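Teder – fiche du jeu de données

Version de juillet
Contact : Raquel Tavares, Tiago Correia

Résumé

Teder rassemble des enregistrements de bras robotisés sur des tâches de montage et de démontage d'ordinateurs de bureau. La question de départ est simple : peut-on confier aujourd'hui à une machine les petits travaux d'un atelier de réparation ? Notre réponse, à ce stade, est « une partie, sous surveillance ». La fiche décrit ce que contient le jeu, ce qui manque et ce qu'il ne faut pas en conclure.

Le jeu compte 548 épisodes, dont 306 sont annotés étape par étape. Les autres ne portent qu'une étiquette de tâche et un verdict (réussi, échoué, interrompu). Les épisodes ratés sont conservés. Les états articulaires et les images sont rééchantillonnés à 20 Hz.

Tâches couvertes

processeur : saisir, présenter au-dessus du support, poser, reprendre
barrette : saisir par les bords, insérer, extraire
câble : saisir le connecteur, dégager, ranger sur le côté

La tâche processeur est la plus demandée par les équipes qui nous écrivent, et la plus pénible à collecter. La pièce se tient par les chants, elle masque le support au moment où l'on aurait besoin de le voir, et une prise un peu de travers se paie à la pose.
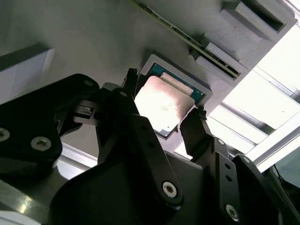 Tâche processeur, vue du poignet : la pièce entre les doigts, devant le cadre du support.

Chaque épisode contient au moins une vue de poignet et une vue fixe. Les deux sont utiles. Un modèle entraîné sur la seule vue fixe trouve bien la zone de travail mais manque de précision dans les derniers millimètres ; avec la seule vue de poignet, il se perd dès que la pince s'éloigne. Nous conseillons de garder les deux flux et de ne pas recadrer la vue fixe : la tour ouverte et la plaque de fixation sont toutes deux utiles pour situer le bras.

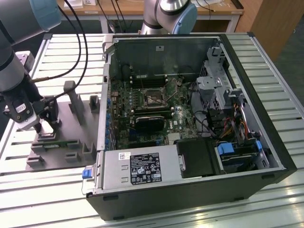
Kirow – Groupe manipulation et maintenance
Le poste est resté le même pour toute la collecte. C'est une limite. Un modèle qui réussit sur Teder n'a pas appris à réparer un ordinateur, il a appris à travailler sur cette table. Lors d'un essai de transfert au site de Sinddale, avec une autre table et un autre éclairage, le taux de réussite sur la barrette a chuté d'environ un tiers et nous n'avons pas poursuivi sur le processeur.

Limites connues

Contre-jour. Certaines vues de poignet sont surexposées d'un côté. Nous n'avons rien corrigé. L'intérieur du support peut y devenir difficile à lire, ce qui pose problème pour toute méthode qui estime l'orientation à partir de l'image seule.

Effort. Le couple est estimé à partir des moteurs, sans capteur dédié. Ne pas s'en servir pour fixer un seuil de sécurité.

Découpage. La frontière entre « présenter » et « poser » a été tracée à la main par Horácio Matos, puis relue. Elle reste discutable à quelques images près.
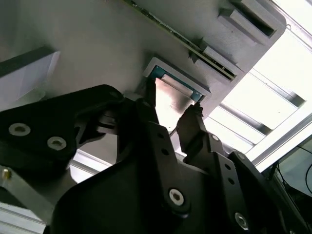

Graça Magalhães : chez nous, à l'atelier, la pose d'un processeur n'est pas ce qui prend du temps. Ce sont les vis oubliées, la poussière et les boîtiers dont le modèle n'est plus documenté. Tant que le bras ne sait pas quoi faire d'une vis foirée, il ne me remplace pas une matinée.

La remarque est juste et le jeu n'y répond pas. Aucun épisode ne traite les vis. Une extension est prévue avec Chraibi, sans calendrier.

Usage

Recherche et enseignement. Pas de mise en production sur la base de ces seules données. Signaler les erreurs d'étiquette à Tiago Correia, en indiquant le numéro d'épisode.

À lire aussi
Teder : format des fichiers et lecture des flux
Notes de version, juillet
Pourquoi nous gardons les épisodes ratés
Plier du linge, visser, trier : où en sont les bras à deux doigts
Compte rendu de l'essai de Sinddale
Toutes les fiches du groupe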